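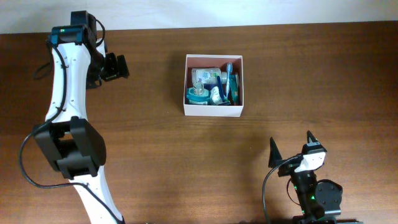

# Sending and storing toiletries: frequently asked questions

Applies to parcels and stored boxes handled at the Horevstead depot. Updated in January. Questions on tariffs are covered in the Plaltard price list.

## Packing

**What counts as a toiletry?**

Shampoo, conditioner, shower gel, soap, toothpaste, creams, lotions, cotton goods, combs and unopened razors. Perfume, aftershave, nail varnish, nail varnish remover and anything in a pressurised can are booked as restricted goods and need form 283.

**What sort of box should I use?**

A rigid box with a flat base. Soft bags are accepted only inside a rigid outer box. The box supplied by the depot is the Chacko 3, sold flat and folded by the customer. Other makes are accepted if the lid can be taped along its full length.

**Must bottles stand upright?**

No. A bottle may lie on its side if the cap is screwed down and taped. Pump bottles must be locked in the down position or have the pump taken out and a plain cap fitted. Flip-top caps need tape across the hinge and the lip.

**How full should the box be?**

Full enough that nothing shifts when the closed box is tilted. Fill gaps with crumpled paper. Loose polystyrene pieces are not accepted – they get into the rollers at the sorting hall. Do not overfill: a lid that bulges will split at the tape when other parcels are stacked on it.

**Do I need to bag liquids?**

Yes, for posted parcels. Each liquid goes in its own sealed bag. For boxes that are stored and not posted, bagging is advised but not required. Claims for one item spoilt by another in the same box are refused if the leaking item was not bagged.

**Can I send items that have been opened?**

Opened items are accepted within the country. They are not accepted on the overseas service, where the original seal must be whole.

## Labels and booking

**Where does the label go?**

On the largest flat face, clear of any seam. Do not wrap it round a corner. Remove or cover old labels, including old barcodes.

**Which service code do I choose?**

Code 311 for toiletries without restricted goods. If the booking screen in Sultix offers only the general parcel code, go back one step and set the contents type first. The list of codes is built from that setting.

**Can I put toiletries and other goods in one parcel?**

Yes, with the exception of food, medicines and paper documents. A mixed parcel is charged at the higher of the applicable rates. Each type of goods must be entered on its own line.

**I chose the wrong code. Can it be changed?**

It can be changed in Sultix until the parcel has had its first scan. After that the depot has to void the label and issue a new one, and the relabelling charge applies.

## Storage

**At what temperature are boxes kept?**

The store is unheated. Most liquids are not harmed by this, but some creams separate in cold weather and bar soap may sweat in summer. Goods that need a steady temperature should not be stored with us.

**May I add or remove items during the storage period?**

Yes, at the counter before 4 pm. Two visits per storage period are included. The box is resealed with numbered tape, and the new tape number is written on your receipt. Keep the latest receipt – earlier ones are no longer valid for collection.

**What happens to a box that leaks?**

It is moved to a tray and you are told by email. If there is no reply within three working days, the leaking item is thrown away and the rest is repacked at your cost.

## Claims

**What do I need for a claim?**

The receipt, the service code and photographs of the outer box, the inner packing and the damaged item. Keep all the packing until the claim is settled.

**Is the value of part-used items covered?**

No. Cover applies to unopened items only, at the price paid.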